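Jelstead — About us
Print this page | Send by e-mail

Who we are

Jelstead is a small software company in Dalsgaard. We write the programs that stand between a robot arm and its work: the part that looks, the part that decides the path, and the part that moves the motors. We do not build arms and we do not sell them. Our customers have arms already, and most of them come to us because the arm does very well what it did on the first day and nothing else.

The company was started by Mikkel Hafstein and Nerea Cifuentes, who had worked together on path planning for warehouse machines. Mikkel wanted to work with doors. This sounds like a narrow wish, but a machine that must move about in a building meets doors all day, and for a planner they are unpleasant. A box can be lifted in many directions. A door permits one movement only, along an arc, and if the hand pulls a little outside the arc then the force grows very fast. For the first year we did almost only this.

Today we have customers in laboratories, in hospital supply and in one furniture factory in Fimgate. The questions are different but the door is always somewhere inside them: cupboards, drawers, lids, machine hatches. Everything that turns or slides and has its own opinion about the path.

What we make

Our main product is called Bumus. It is a planner and a controller in one package, and it comes with its own set of tools for testing. You give it a model of the robot, a model of the thing to be moved, and the allowed limits for speed and force. It gives back a movement, and while the robot carries it out, Bumus compares what it expected with what the sensors report. When the two are too far from each other, it stops and plans again from the place where it is.

Almost all of our development happens in simulation. We have a rendered room with a door in it, and the view from the wrist is what our perception code must learn to read. We spend many hours with this view, and new colleagues are often surprised how little of the room it contains.

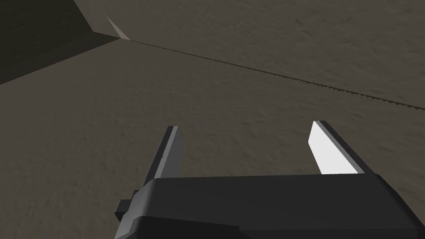
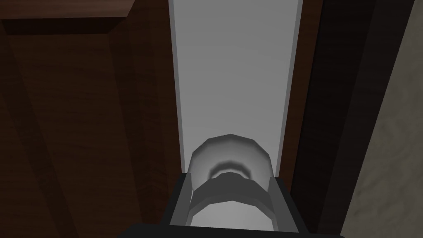
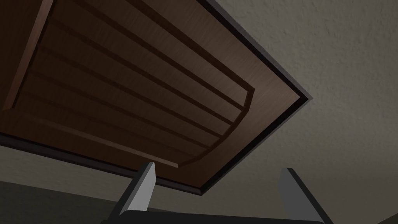
Wrist views from our simulated door room. The second shows the fingers on either side of the knob.

The difficult thing about a wrist view is that it has no overview. A person who opens a door has seen the whole door from three steps away, and remembers it. Our software must also remember. For this reason Bumus keeps a small map of what it has seen before, and each new picture is placed in this map with a number for how certain we are. A plain surface gives a low number, and a handle or a clear edge gives a high one. When the number falls too low the arm is not allowed to come closer, and it must first turn the wrist and look from another side.

Kulap Rungrueang leads this part of the work. She joined us after a long time in image processing for maps, and she brought from there the habit to save every failed run with its full log. The archive has now 2,671 failed runs in it. We run the newest version of Bumus against the whole archive before each release, and a release that fails again on an old problem does not go out. It takes one night on our machines and sometimes a bit of the morning.

How we work

We are a small group and we sit in one long room over a bicycle shop. Control and perception share a table, which was at first only a question of space, but we have kept it. Many errors live between the two. The camera says the knob is here, the controller trusts it, and both teams can show that their own part is correct. It is quicker to turn the chair than to write a report.

We release Bumus 2 times a year, the larger release in May. Customers with a support agreement receive corrections between these. We don't change file formats in a correction, this is a rule we made after we broke it.

Before a customer runs a new movement on a real arm, we ask for 114 runs in simulation with small changes: the door a little heavier, the hinge a little tighter, the camera turned by a degree or so. Some customers find this slow. Troels Vigfúsdóttir, who looks after our installations, will gladly explain on the telephone why it is worth the wait — she has explained it very often. After this we begin on the arm with low speed and a low force limit, and we raise both step by step together with the customer.

What we don't do

We do not take projects where the arm works near people without a proper safety study made by somebody else than us. We also say no to most picking of soft goods. There are companies who know cloth and bags much better, and if you write to us we will try to send you to a good one.

Students

Each year we take students for their thesis. Good subjects at the moment are estimation of hinge friction, grasp choice on round knobs, and better tools for looking at logs (the present one was written in a hurry and it can be felt). You should be able to program and you should like to read other people's code. Ea Lauritsen answers all student letters herself. Please tell her what you have tried that did not work, she finds this more useful than the marks.

The test archive tools are free for schools. The download is nearly 400 megabytes, so please do not fetch it over the telephone.

Page last changed: February 2022

Comments (3)

hinge_and_bracket
Does the planner need the door radius beforehand or can it find it out while pulling? We have old cupboards and no drawings for any of them.

Nerea Cifuentes
It can estimate the radius during the first centimetres, if the force limit is set low. A rough starting value helps very much. Measure one cupboard with a tape and use this for all, then let Bumus correct it.

R. in the basement lab
We used the archive tools in our course last term. The installation guide forgets to mention that the log folder must exist already, otherwise it stops without any message. Apart from this it went fine, thank you for keeping it free.

Contact: Jelstead, Dalsgaard | Use the contact form for support and student letters
Copyright Jelstead. All rights reserved. | Back to top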